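Welden Home Buyers and Owners list
Subject: Re: [welden-homes] Shared driveway, one lawnmower wide, should we run?
Time: 9.14 pm

Hello all, and a special hello to the couple looking at the back block off Ornora Lane. I did mean to answer this sooner, but we've had my sister's kids staying and the computer has been commandeered for dinosaurs.

I've left the original question in, for those who clear out their inbox as they go (I wish I were one of you):

> Hi everyone, long-time lurkers, first-time posters. We have found
> a three-bedder we really love on a battleaxe block off Ornora Lane.
> The block is a touch over 400 square metres not counting the
> driveway, and the driveway is the bit that's worrying us. The front
> house uses the first half of it to get to their carport and the
> agent keeps saying "it's all shared, everyone's happy". The contract
> mentions a right of carriageway but there's no plan attached that
> we can make sense of. The concrete is badly cracked near the street.
> Who pays for that? Can the front people park there? Do we need to
> be worried, or is this just how battleaxe blocks are? Our
> cooling-off runs out soon and we are losing sleep. Thanks in
> advance for any wisdom, and sorry if this has been asked before.

First of all, don't be sorry, it has been asked before and it'll be asked again. Half the old orchards in Welden were cut up into battleaxe blocks in the eighties and the paperwork ranges from very good indeed to a pencil line and a prayer. We've lived at the end of one of these driveways for a good long while now and we've had two lots of neighbours at the front, one pair lovely and one pair who we sent Christmas cards to through gritted teeth, so I do have a bit to say. I'm not a solicitor or a conveyancer! Please run all of it past yours.

The short answer is no, don't run, but don't sign off on "everyone's happy" either. Everyone was happy at our place too, right up until the front house sold. What you're buying is whatever's written on the title, and the new owners of the front house will be working from the same piece of paper as you. So the more boring and detailed that paper is, the better you'll sleep.

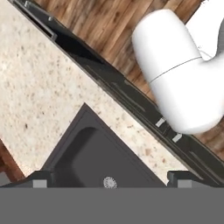
Another back-block owner, further up the lane, rang me after your post went out and wanted it passed on that their own right of carriageway only covers the wheel tracks, going by the plan, and leaves the grassy strip alongside to the front house. They found that out when they had a skip delivered and the front neighbour came out with a tape measure. It was sorted out over a cuppa in the end, but they'd paid for the skip to sit there and then had to pay again to have it moved, so it was a dear cup of tea. Their advice was to walk the driveway with the plan in your hand before you commit to anything, and I'd second that with both hands up.

Now, to your actual questions. I've tried to put it in some sort of order, which those of you who know my emails will appreciate is quite an effort.

1. Find out who owns the dirt

On a true battleaxe the handle belongs to the back block and the front house has a right to drive over it. In Ornora Lane some are the other way around, where the front lot runs the full width and it's the back house with the right. And a few of the later ones, around where Desmet Close comes off, have two skinny handles side by side, each house owning its own half and each having rights over the other's. It makes a big difference to who insures what, and it also decides whose land the letterboxes and the water meters are sitting on. You said your 400 square metres doesn't count the driveway, which makes me think the handle is yours, but the agent's brochure isn't where you want to be getting that from. Ask your conveyancer for the deposited plan and the instrument that goes with it. They're separate documents and people often only get sent the first one.

2. Read the wording of the easement itself

Ours is a single paragraph and says we may "go, pass and repass at all times". Lovely phrase, I've always thought, it makes taking the bins out sound like a procession. What it doesn't say is a word about parking, or who fixes the concrete, or whether you can dig it up to lay a pipe. A right to drive over something generally doesn't give you a right to leave the car on it, and the same goes for the front people if it turns out to be your land. Services are the one that catches people. If the sewer or the NBN comes up the driveway, you want to see an easement for services as well as the one for access. We only had the access one, and when our water main let go we had to knock on the front door and ask very nicely. (Those were the lovely neighbours, thank goodness.)

3. The cracked concrete

Have a look for the words "maintenance" or "repair" in the instrument. If they're there, they should tell you the split, and 50/50 is common but by no means the rule. I know of one where the back house pays for the lot past the carport and half of the bit before it, which is fair enough when you think it through. If the paper says nothing, your conveyancer can tell you what the default position is, and please do ask, as I've had it explained to me twice and I still wouldn't like to repeat it here.

As for what it costs, we had two panels near the street lifted and re-poured last August and our half came to $1,833, with the front house paying the same. That was through a small concreting outfit called Welden & Daughters. The other quote we had was dearer and wanted to do the whole length. If your cracks are near the street, do check where the boundary ends and the council crossover begins. Part of ours was on the verge, and there's a different form for that, and you can't simply pour what you like.

Look up as well as down! There's a big liquidambar near most of those front gates, and if the roots are doing the lifting then new concrete will only buy you a few years. 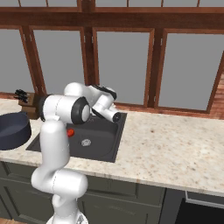

4. Ask the vendor some plain questions in writing

Your conveyancer can send these as requisitions, or whatever they're called where the contract's up to. I'd be asking whether there's ever been a dispute over the driveway, whether any money is owing for work done on it, and whether there's any agreement with the front house that isn't on the title. The last one is the sneaky one. Our first front neighbours had a handshake deal with the people before us that their son could park his ute beside the fence, and they were quite hurt when we didn't know about it. A handshake mightn't bind you at all, but you'll still be living next door to the person who shook.

5. Insurance, and the fire truck

Do ring an insurer before you exchange and tell them it's a shared driveway. We went through Fora, the brokers above the bakery, and they were patient with me. They wanted to know who owned the handle and whether any visitors other than ours came up it, and they noted it on the policy for public liability. It didn't add much to the premium. They also asked whether the driveway was wide enough for emergency vehicles, which I'd never given a thought. You said lawnmower wide, and I hope you were joking, but do measure it at the narrowest point, and that includes the gateposts and the gas meter.

While you're at it, think about your removalist. Ours couldn't get the truck past the carport and we carried a piano from the street. I don't recommend it.

On the cooling-off, if you're really running short, it's quite normal to ask for an extension so you can get the documents. The worst they can say is no. An agent who tells you it's never done is having a lend of you. Get any extension in writing through your conveyancer, and please don't rely on a text message from the agent saying it'll be right.

And for what it's worth, I do love living at the back. You don't hear the road, you get the birds, and the kids learnt to ride their bikes on that driveway without us having kittens. We've put up with the odd bit of nonsense over bins and I'd buy it again tomorrow. So if the paper stacks up and the house is the one you love, I'd be feeling fairly cheerful in your shoes.

Do let the list know how you get on. If you'd like to see a copy of our instrument to compare with yours, email me off-list and I'll scan it once I've wrestled the computer back again.

Warm wishes from the far end of the driveway

PS. For whoever was after the leftover fence palings, they're still beside our shed and you're welcome to them. Bring gloves, and park on the street!

--
Welden Home Buyers and Owners list
To post, reply to all. To leave the list, send a blank message with the word "unsubscribe" in the subject line.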